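Notebook, laundry cell, Wednesday

Came in to find the overnight message from the Lurska rig: right arm stopped, following error on the wrist, then a protective stop on both arms. Counter in the log read 1,678 folds since the last service. Shirt still in the grippers when Noemi got to it. She did the right thing and hit the e-stop before she put her hands in. The message on the screen only says the arm is stopped. It doesn't say the grippers have let go, and they hadn't – they keep their force on a protective stop so a part doesn't drop. Anyone reading this who hasn't worked on this cell: e-stop first, then the grip release, then hands.

What the log shows, in order. Both arms pick the shirt at the shoulders and start the lift. Left arm goes to its spread position. Right arm goes to its own, which is set for the medium shirts from the Adeleke batch. The cloth goes tight before the right arm arrives. Controller asks for more current, gets it, still doesn't arrive, error. Peak on the wrist was 38 percent over the limit we agreed on in February. I thought that limit was enforced in the motion layer. It is only enforced during the pick. The spread move runs on the vendor default, and that default is much higher.

So two faults really. The wrong size preset got loaded, and the limit that should have caught it wasn't active in that part of the program.

Noemi Longo and I spent the rest of the morning on the green T-shirt, slow speed, gate key out, one of us on the pendant and the other on the stop.

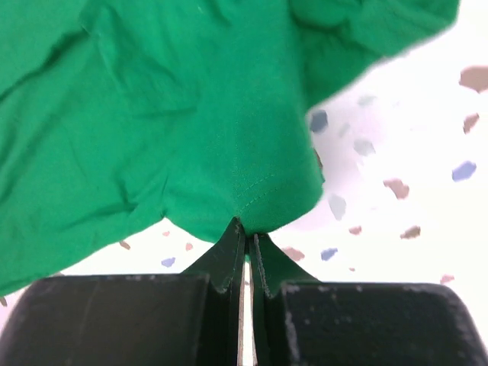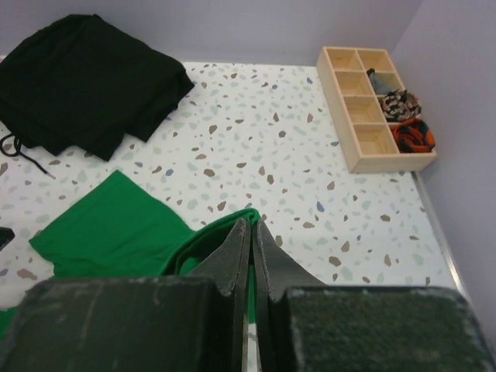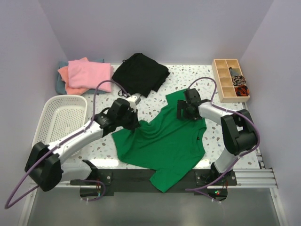
Ran the spread at a quarter speed first with the medium preset. Current climbs early and keeps climbing, same shape as the overnight trace. Stopped it by hand well before the limit. Then the small preset, flat trace, no complaint. Went back and forth between the two until we were bored of it and the result was the same each time.

Then the question of how the wrong preset got in. The preset is picked from the job file, and the job file came over from the Fornemine sorter with the size field blank. Blank is read as medium. I can see why somebody wrote it that way, but it means a missing value moves the arms farther apart than a small shirt allows. Changed it so a blank field stops the job and asks. Noemi wants it to fall back to small. I'd rather have the stop for now. We can argue about it when we have more runs.

Second thing, the limit. Copied the pick limit into spread, drag and release. Tested by loading medium on purpose with the same shirt. It tripped before the seam took any real load. Tripped again on the repeat. Good enough to run attended. Not good enough for overnight yet.

Checked the right wrist while we were at it. Power off, turned it by hand, no rough spots, no play I could feel. Zero offset was out by 2 counts, inside tolerance. Wrote it down anyway so there is something to compare with next time. I don't trust the shirt from the overnight run any more, it has a stretched shoulder, so it goes out of the set.

Went through the old logs for spread moves that came close to the old limit without tripping. Found 336 of them. Most are towels, where the load is short and I don't mind it. A handful are shirts with a blank size field, going back further than I'd like. So this had been happening for a while and we got away with it.

Open:

– Ask Lurska whether the grip-hold on a protective stop can be shown on the main screen. A line of text would do.

– Fornemine side to fill in the size field, or at least send something that isn't blank.

– Lunbridge has the same program on their cell. Sent them the changed file and a note, no answer yet. They should not run overnight until they've loaded it.

– Lockout card by the gate still has the old order of steps. Noemi is rewriting it.

– Repeat the trip test with a long-sleeve. The sleeves drag and I don't know what that does to the current.

Left the cell at 4:30 with arms parked, grippers open, air off and the key in the cabinet. Overnight jobs are disabled in the scheduler under my login.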